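Plevden Name Record Book, Model 414

The Plevden 414 is a bound book for recording the given names, middle names and family names of a child, along with the source of each name and the date it was registered. It is intended for households, registry counters and naming ceremonies where a handwritten record is kept beside the official certificate. It does not replace a birth registration and has no legal standing.

Each entry takes two facing pages. The left page has ruled fields for the full name, the spelling as registered, any accents or non-Latin script, and the name used at home if different. The right page is for origin: relatives with the same name, meaning, language, and names that were considered but not used. The pronunciation field is wide enough for a phonetic spelling on one line.

An index at the back is arranged by given name. Entries can also be cross-referenced by family name, which is useful where siblings have different surnames or a name has been changed by deed or marriage. Later changes go in the amendment strip at the foot of the left page. Do not correct the original line.

Cover colours are slate, cream and dark green. The colour on screen may differ slightly from the colour of the cloth.

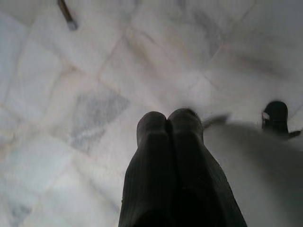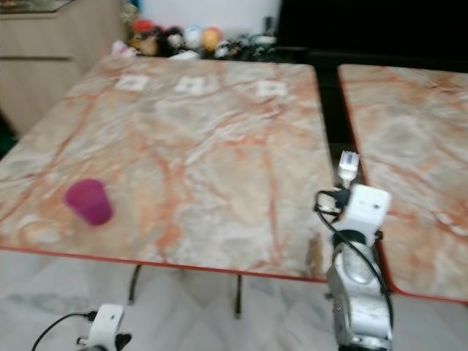 Second picture: magenta cup and small white labels on a marble-patterned tabletop.

Specifications

Model: 414
Binding: sewn, cloth over board
Ribbon markers: 2
Amendment lines per entry: 3
Paper: uncoated, off-white, acid-free
Ruling: light grey
Recommended ink: pigment or registrar's ink
Closure: none

Gel pens may be used but need longer to dry on this paper. Felt-tip markers show through and should be kept for the cover label only.

Compatible products

Urnus loose sheets fit the rear pocket and can be used when an entry needs more room, for example where a family tree is attached. Umness adhesive name labels fit the recessed panel on the cover. The older Pugh index cards are slightly too tall for the pocket and must be trimmed - the printed border on the card is a suitable cutting guide.

Changes from the previous model

The field headed "Christian name" now reads "Given name". The sex field has been removed. The popularity box, where owners wrote the rank of the name in the year of birth, has moved to the right page and now includes a line for the source of the ranking. Refill sheets for the previous model do not fit.

Ordering

Sold singly or in packs of three. Covers can be blocked with a family name in gold or blind; allow extra time for orders placed in November. Blocked covers cannot be returned unless the spelling differs from the order form. Check hyphens, apostrophes and capitals before submitting.

Page updated 29 Mar 2020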